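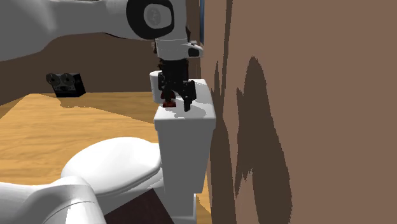 Collisions the Planner Did Not See: Fault Report on the Bathroom Task

October 6, 2020
By Ohemaa Gyamfi and Ivars Avotiņš

1. What we set out to do

Our project was to get a simulated arm to pick up a small object from the lid of a toilet tank and put it down somewhere else in the same bathroom. The room came from the Clomora scene set. Motion planning was done with Hukum, and the simulator was Gemeo, which the department already runs on the lab machines. Reet Lukoševičius supervised the project and Akua Dogbe wrote the first version of the grasp code in February.

We planned to report success rates for two grasp strategies. We did not get that far. Most of our time went into one fault, and this report is about that fault.

2. The fault

In our first full batch of 80 runs, the arm stopped partway through in 30 of them. The log gave the same line each time, a joint torque limit on the wrist. The planner had marked every one of those paths as free of collisions.

When we replayed the stopped runs we saw the fingers pushing down on the tank lid. The fingertips were a little lower than the planner thought they were. In open space this made no difference. Over the tank, where the target is small and the fingers have to come down close to the surface, it was enough to make contact. The controller kept trying to reach its goal, the torque went up, and the run ended.

In 4 of the runs there was a second problem. The side of the gripper touched the white cylinder standing on the lid and moved it. These runs did not trip the limit, so our script counted them as clean. We only found them because Ivars was watching replays for another reason. We think this was the worse of the two problems. A stopped run shows up in the log and a bad run that looks good does not.

3. Finding the cause

We first blamed the tank. Its collision mesh is a plain box and the lid you see is slightly rounded, so we thought the box might stick up above the lid. We measured it and the two matched closely enough. That took us two weeks, mostly because we rebuilt the mesh before checking whether it was wrong.

Next we lowered the approach speed. The arm still stopped, only later.

Inese Org, who had used Hukum for her own project, suggested we print the gripper model the planner had loaded and compare it with the one in the simulator. They were different. The planner was using an older file with shorter fingers. When the longer fingers were added to the simulator, the planner's copy was never updated. Both files had the same name and sat in different folders.

The cylinder contacts had a separate cause. It had been added to the room as decoration, so it had physics in the simulator but was missing from the planner's list of obstacles. As far as the planner knew, the space behind the gripper was empty.

4. What we changed

The planner and the simulator now read the gripper from one file. At startup a script compares the list of physical objects in the room with the list of obstacles and refuses to start if they differ. We also log every contact between the arm and anything other than the target, with the name of the object, even if the run goes on to finish.

We repeated the batch with the same starting positions. None of the runs stopped on the torque limit and the contact log had no entries for the cylinder. We have not tested other rooms.

5. Safety

Nothing was damaged, as all of this was in simulation. The plan had been to move the same code to the real arm in the Laur lab at the end of the term. With the old gripper file it would have pressed its fingers into a hard surface until the limit tripped. Reet has asked that the file check be run and signed off before any code goes on that arm, and we have added it to the lab checklist.

6. Left to do

The grasp comparison still has to be done. The torque limit we used is the default value and we never looked into whether it is a sensible one for this gripper. Akua's grasp code also has a fixed height offset that she put in to get around early failures. It may have been hiding the finger length error, and it should be taken out and the batch run again.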